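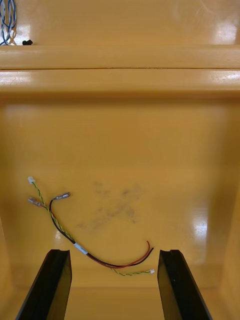 Two yellow-orange bins, rim to rim. Blue and white wires up the back, a labelled harness in front.

How to sort the cable drawer you have been avoiding
By Judite Antunes
19 Jun 2024

Every shed has a drawer where wires go to breed. Mine took an August long weekend and most of a packet of Arruda biscuits to sort out, and I have now done it for enough friends in Drerkcombe that I have a method, which is a grand word for two plastic bins and some stubbornness.

What you need

Two open bins, the same size and preferably a bright colour. Dark wires vanish in a dark bin, and you will spend your evening feeling around like someone looking for keys in a handbag. Mine are glossy and scratch if you look at them sideways. They still work.
Labels, the wrap-around or fold-over sort.
A pen that doesn't smear.
A box of twist ties. I bought a pack of 500 and expect to leave most of them to my heirs.

Step 1: Tip it all out

On a table, not on the carpet. Small black bits of plastic fall out of cable drawers and the carpet will keep them.

Step 2: Loose wire in one bin, harnesses in the other

Loose wire is anything you would cut a piece off. A harness has been made up to go between two particular things, and usually has a connector to prove it. Set the bins hard against each other so you can sort with both hands and not carry anything. If you leave a gap, things will find it.

Step 3: Untangle by the connector

Hold the connector and let the rest hang. Don't pull on the wires themselves, however much they deserve it. Thin twisted pairs are the usual troublemakers, as they like to wander across the thicker wires and hook onto whatever is next door. Leave the twist in. Somebody put it there on purpose, and a straightened pair never goes back as neatly.

Step 4: Label in the middle

Most people label at the end, where the label gets in the way of the plug and comes off in a fortnight. I put mine partway along. Write what it came out of and what it joins to. "Plerner heater, fan side" is useful. "Misc" is how you got here.
If there's already a printed label, leave it on, even if it means nothing to you. I peeled one off a harness from our old Carnach pump, part 2385, and then paid for a second harness while the first sat in the bin being anonymous.

Step 5: Coil loosely

Long loops, one tie, done. Harnesses can lie in an easy curve along the bottom of the bin. Tight little coils look lovely and are a misery to undo - and sharp bends do the wire no favours.

Step 6: Be a bit ruthless

Cracked insulation goes to e-waste, along with anything for an appliance you no longer own. You may keep one mystery cable. I kept four, but I'm the one writing the rules.

Bins go back on the shelf side by side, loose wire at the back, harnesses nearest you.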